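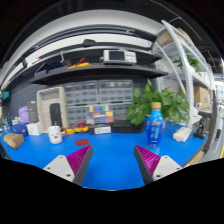
Bench space at the Rovham workshop in Zistport, with a mug, a plant and a bottle of blue drink on the blue top.

7/20/18
By the Rovham press office

Rovham opens electronics benches in Zistport to evening and weekend users

Rovham will let members of the public hire benches in its Zistport electronics workshop from the start of next month. Until now the room has been used by tenants of the Rweyemamu Building and by the firm's own repair staff during the working day.

The workshop is on the ground floor of the Rweyemamu Building, next to the loading yard. It will be open to hirers on four evenings a week and all day on Saturday. A bench can be booked for a single evening, for a full Saturday, or for a block of eight evenings at a lower price. An evening costs £7 and a block costs £45. Saturdays are charged at the same rate as two evenings.

The benches have a bright blue top and a dark shelf running overhead, with tube lighting fitted along it. Small parts are kept in grey plastic drawer units at the back of the bench. Some of the units have coloured labels on the front in yellow, purple, green, red and blue. Resistors, connectors, fuses and short lengths of wire are included in the hire price up to a fair amount. Larger parts, batteries and anything ordered in specially are charged at cost.

Rovham bought the drawer units and shelving from Murkel when the workshop moved from its old premises on the other side of the river. The colour labels were added after the move. Staff had found that people put parts back in the wrong drawer when all they had to go on was a printed number. Under the new system each colour stands for a type of part, and a chart by the door gives the key. Replacement labels are kept at the front desk and users are asked to report any that have come off.

People may leave their own things on a bench for the length of their booking. Drinks are allowed, and so are plants and radios, as long as there is room left to work and the radio is kept low. Hot food should be eaten in the kitchen across the corridor. At the end of a booking the top must be cleared and wiped down, and cardboard goes flat into the cage in the yard.

Tools can be borrowed from the desk against a signature. The list includes soldering irons, meters, hand tools and bench vices. Hirers can bring their own mains equipment but it has to be looked over by staff before it is plugged in – this normally takes a few minutes and there is no charge. A member of Rovham staff will be in the workshop whenever it is open.
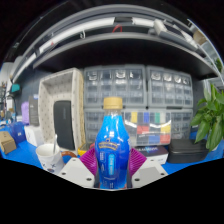

Naima Erraji said the evening hours would suit her better than the present daytime ones, and that she hoped the drawers would be topped up as often on a Saturday as they are in the week. She had repaired two radios and a sewing machine pedal at the workshop in the spring, she added, and "the hardest bit both times was finding the right fuse before the room shut".

Rovham said that stock would be checked on Friday afternoons so that the drawers are full for the weekend, and again at the start of the week. A sheet will be left at the desk for people to write down anything that has run out.

There will also be a small number of lockers for hirers who have booked a block. They are meant for unfinished jobs and are not large enough for a television or a full-size amplifier. A locker needs a deposit of £75, returned in full when the key comes back. Lockers have to be emptied by the end of the last evening in the block unless a new one has been booked.

The workshop has level access from the yard side. The street door has two steps, and anyone who needs the yard gate opened should say so when booking. Parking in the yard is free after the loading bay closes, but vans cannot be left overnight.

The new hours will run until the end of November, when Rovham will look at how many people have used them and decide whether to carry on into the new year. Tenants of the Rweyemamu Building keep their present daytime use and do not need to do anything.

Bookings can be made at the front desk from Monday, in person or by telephone. Under-16s can use a bench with an adult on the same booking.

Related items
Rweyemamu Building: changes to loading yard hours
Zistport repair desk – what we can and cannot mend
Murkel shelving: spare brackets now at the front desk
Old workshop keys to be handed in

We use cookies to remember your settings and to see which pages are read. By carrying on using this site you agree to this. Change cookie settings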